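I want to make the case for leaving the ketchup on the table. Also the plates, and whatever small appliance you used last, and anything else you'll be reaching for again before dinner. My sister-in-law Kerstin Holmgren thinks this is laziness dressed up as philosophy, and she has said so at my own table, while moving my things off it.

Kerstin is a clearer. She grew up in a house where a table was a blank thing that food visited three times a day, and the minute you put your fork down it all went back where it came from. Her counters in Pomisdale are so bare that the first time I stayed over I opened 3 drawers looking for a spoon and ended up stirring my coffee with a butter knife. She has a toaster, I'm told. I've never met it.

I tried it her way one winter. I really did! I bought the bins from Lindqvist, I labeled the shelves, I put the appliances in the low cabinet with the bad hinge. And what happened is that I quit using them. Once a thing weighs more than a bag of flour and lives behind a door, I will eat cereal before I go get it. By December I had a beautiful kitchen and I was spending $144 a month on sandwiches from the place in Beltcombe, which are good sandwiches, but come on.

So now things stay out. A bottle can lie down on a plate for an afternoon and nobody gets hurt. A white table helps, I think, because everything on it shows up and you don't lose the small stuff, and I like walking in and seeing at a glance what there is to work with.

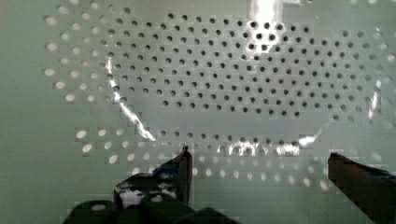
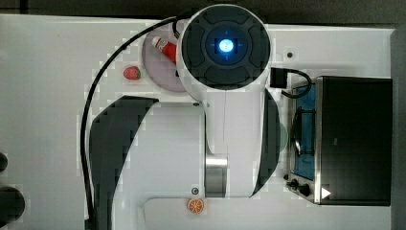 My brother-in-law Sixten Magnusson (he married into all this, same as me, so we tend to stick together) says the real argument is about cleaning, and that people like Kerstin clear the table so they never have to look at what's dirty. I wouldn't go that far in front of her. But he has a point about metal. Take anything with little holes punched in it, a colander, a steamer insert, a drip tray. It goes in the cabinet looking fine from three feet away, and then you pull it out in good light, and you find out which holes you missed. If it had been sitting out the whole time you'd have gone after it with a toothbrush ages ago, just from being annoyed at it every morning.

I have strong feelings about perforated metal generally. I love how it looks and I hate washing it. The shine tricks you, for one thing, you tilt it to check and all you get is glare. Soak it first, hot water and a squirt of soap, go do something else, then brush from the back side. Kondusa, the kitchen shop near my old job, used to sell a stubby brush for exactly this and then stopped, and I am still mad.

Now, there are limits. Mail doesn't get to live on the table. Neither do keys, or the dog's medicine, or anything with a screw loose that somebody is "going to fix." That's how you wake up one day with no table. My rule is that if it touches food and I'll want it again today, it stays, and if it doesn't, it goes. Knives go away no matter what. Raw meat stuff gets washed right then, obviously, I'm not a monster.

Kerstin came by last month around four in the afternoon and I watched her look at the ketchup. I watched her hand go out. And then she asked if there was any bread, and I said yes, and everything she needed was right there in front of her, so she made herself a sandwich standing up. She put the ketchup in the fridge when she was done. I took it back out after she left.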